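Trinmont returns and repack - weekly cell and bench checklist
Bench 4, peripherals line
Area: Sedgwick building, ground floor
Done: Tuesday, early shift, started before the first cage came in
Status: PASS WITH ACTIONS (5 open, see end)

SECTION A - BEFORE POWER ON

A1. Walkway clear both sides of bench
OK. Cage parked over the yellow line again when I arrived, moved it. Third week running. If there is no space in the bay tell the shift lead, don't just leave it there.

A2. E-stop, bench side
OK. Pressed, held, reset. Button is stiff but latches.

A3. E-stop, packing side
OK but see comment. Works. Someone has hung a hi-vis on it. Nothing hangs on an e-stop, ever.

A4. Light curtain
OK. Tested at top, middle and bottom with the test rod. Not with your arm please.

A5. Arm base bolts, witness marks lined up
OK.

A6. Air line
N/A, electric gripper on this one. Line needs taking off the template, asked last month.

SECTION B - GRIPPER AND WORK SURFACE

B1. Finger pads - wear, lifting corners, glue
OK. Pads get changed at the monthly, next one June.

B2. Screws on finger links
OK, all checked with the driver, none took any turn. Log it even when nothing moves, otherwise we can't tell a checked week from a skipped one.

B3. Finger opening and closing force
OK. Set to the low figure for mice and small peripherals. Do NOT borrow the setting from the keyboard job. Pernico came out for exactly that in spring and charged us a call-out.

B4. Table top clean
OK. Wiped down. Dry cloth only, the spray leaves a film and parts slide.

B5. Carton position
OK. Far side of the table, paperwork kept with it. 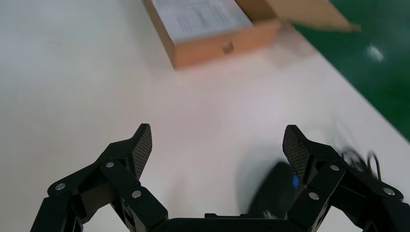
B6. Hands out of the zone during a cycle
ACTION. Two people told me they still reach in to straighten an item when the arm is "only waiting". Waiting is not stopped. Press hold, see the amber lamp, then reach. I know it costs a few seconds and I know the screen shows your rate. The rate target was lowered for this bench when the cell went in so there is no excuse, but I don't think everybody was told. Needs saying at the shift brief, and saying again for nights.

B7. Guard panel, rear
OK. One clip missing, rest tight. Spare clip on order from Maroten.

B8. Floor round bench
OK. Clean, no slip risk. Tape ends lifting by the leg, pressed back down for now.

SECTION C - PARTS WITH CABLES

New section, first time of using it. Added after the snag two weeks ago where a keyboard lead went under the arm. No injury, one scrapped keyboard, one very loud alarm.

C1. Cable coiled and tied before item goes on the table
OK on everything I watched. Tie round the middle of the coil, not at the end. Loose leads go back to the hand bench.

C2. Coil placed away from fingers
OK mostly. Coil ahead and to the side, so the fingers close on the body only. On the left hand side of the bench people are putting it the other way round, habit from hand packing.

C3. Plug end kept on the table
ACTION. Mark a limit line near the table edge, tape will do. A plug over the edge can catch on the rail when the arm lifts. I saw one close call on the practice run.

C4. Item laid flat, scroll wheel up, front end away from the gripper
OK. Everybody has this now. 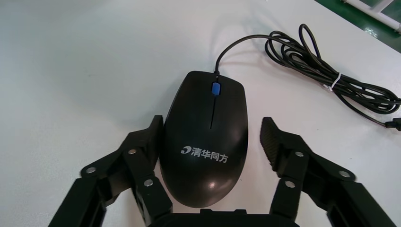

C5. Vision check picks up item before fingers close
OK. Dark items on the white top are no bother. Pale grey ones got refused twice, put them aside for hand packing and write it on the sheet so we have something to show Pernico.

C6. Reject tray within reach without leaning
ACTION. Tray is too far back. Fine for me, not fine for the shorter half of the shift. Move it forward a hand's width and re-mark the outline.

SECTION D - PEOPLE

D1. Trained operator on bench, name on board
OK.

D2. Training record up to date
ACTION. One record not signed off. Person is perfectly capable, did the morning with me, paper just never got finished. Until it is they do loading only.

D3. Job rotation
Comment. Used to be that wrists were the main complaint on this line. Less of that now, I've had none reported since the cell went in. What I get instead is eyes and necks, from standing watching the arm and clearing stops. Rotation should be changed to match, two hours at the cell then off to goods in or labels. At the moment it is nearly 4 hours if cover is short. That is too long to stay sharp.

D4. Noise
OK. Quieter than the old tape machine by a long way. Several people said they can hear the radio now, mixed views on that.

D5. Concerns raised by staff
Hours, again. Question is whether bench 5 gets a cell as well and what happens to the second packer. Not mine to answer but I said I would write it down, so it's written down. Somebody from the office needs to come and stand here and tell them, a notice on the board wont do it.

D6. Near miss cards available
OK, topped up. Pen missing, replaced.

SECTION E - COUNTS FROM THE CELL LOG

Items handled since last check: 808
Sent to hand bench: 304
High, I know. Most of it is the untied leads from the first day of section C, should drop by next check. Don't use this weeks number for anything.

OPEN ACTIONS
1. Shift brief on hold button, days and nights - shift lead
2. Limit line for plug end - me, today
3. Reject tray forward, re-mark - maintenance
4. Finish training record - training desk
5. Rotation to two hours at the cell - production office, reply wanted before next check

Carried over, not counted: take air line off template, guard clip from Maroten.

Cell released to production 7.40. Copy on the clipboard, copy in the Sedgwick folder.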